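Bench notebook, Lokano cell
Category: Faults & Near Misses
Last updated: December, 4:40 pm

OK, writing this down while I still have it straight in my head, because Chiharu is going to ask me tomorrow and I will have forgotten half of it by then.

The right finger on the wrist gripper stopped closing in the middle of a fold this morning. No crash, no bang, no red lamp. It just sat there at a half grip with the blank in it, and the arm went right on with the next move as if it had a good hold! So the arm lifted, the blank slid, one flap folded back on itself, and the other blank got dragged along the cloth with it. I hit the stop. My hand was nowhere near it, but I had reached in to straighten a blank maybe a minute earlier, and that's the bit I don't like at all.

First thought was the finger itself. Took the screw out, looked at the seat, put it back (threadlocker this time, Akihiko, I know, I know). Nothing wrong there. Second thought was the blanks, as we changed to the Kendavura ones this week and they are stiffer along the score lines than the old batch. They do push back harder when you fold the long flap. But that doesn't explain a finger that stops halfway with nothing in it, and it did exactly that twice more with an empty grip once I started cycling it by hand.

So, the log. The gripper driver was reporting a current limit trip, and reporting it correctly, and our own script was throwing the message away. Somebody (me, back when we moved over from the Fujimoto controller) had put in a catch for a harmless startup warning and made it far too wide. Every fault with the same prefix went into the same bin. The arm never heard about it. I felt pretty sick reading that line, I can tell you.

Why the limit trips is a separate question. I ran 12 cycles with the wrist straight, all fine. Then I rolled the wrist to the folding angle and it tripped on cycle 5. Rolled it back, fine again. Wiggled the cable at the wrist clamp with the power on low and the reading jumped all over the place. So my money is on the connector or the cable just behind it, where it gets bent every time we go in for the front flap. The counter on that cable says 2000 folds since it went on, and I don't think we ever wrote down what it's supposed to last. Chiharu, do you have the sheet from Kuden? I looked in the blue folder and it isn't there.

What I changed today:

- narrowed the catch so it only eats the one startup warning
- any gripper fault now stops the arm and drops it to hold, no retry
- added a check that the finger position matches the command before any lift
- swapped the wrist cable for the spare (no more spares now, need to order)

Ran it again after lunch with the spare cable on and pulled the gripper plug on purpose in the middle of a move. Arm stopped dead, message came up. Did it again at the folding angle, same thing. Good!! I still want somebody other than me to try and break it before we let it run at normal speed, so please keep it on slow until then.

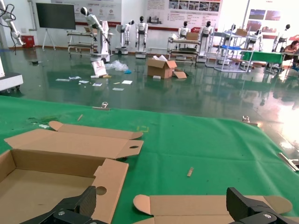
Akihiko Chiba
Robot cell technician

(Logged in under Akihiko's name again, sorry, the bench machine remembers him. It's Chiharu's turn to fix that.)

Wrist view with the two blanks on the green cloth and both fingers in view. You can see the finger holes in the flaps of the bigger one. Those are what I want to look at next, as the script picks its grip point off the flap edge and takes no notice of the holes at all. If a fingertip lands half on a hole you get a lousy grip and the position check might still pass. Not today's fault, but it's sitting there waiting.

Reaching in: I'm not doing it any more without the stop pressed, slow speed or not. I'd gotten lazy about it. Same goes for anyone helping me on this cell, please.

Still open: old cable is in the tray with tape on it, don't throw it out, I want to cut it open. Cable order. Grip point versus holes. And a proper look through the rest of the script for other wide catches, which I'll start on first thing.

Recent entries
- Wrist cable routing, second try
- Kendavura blanks: score line stiffness
- Moving off the Fujimoto controller, leftovers
- Stop button check, all cells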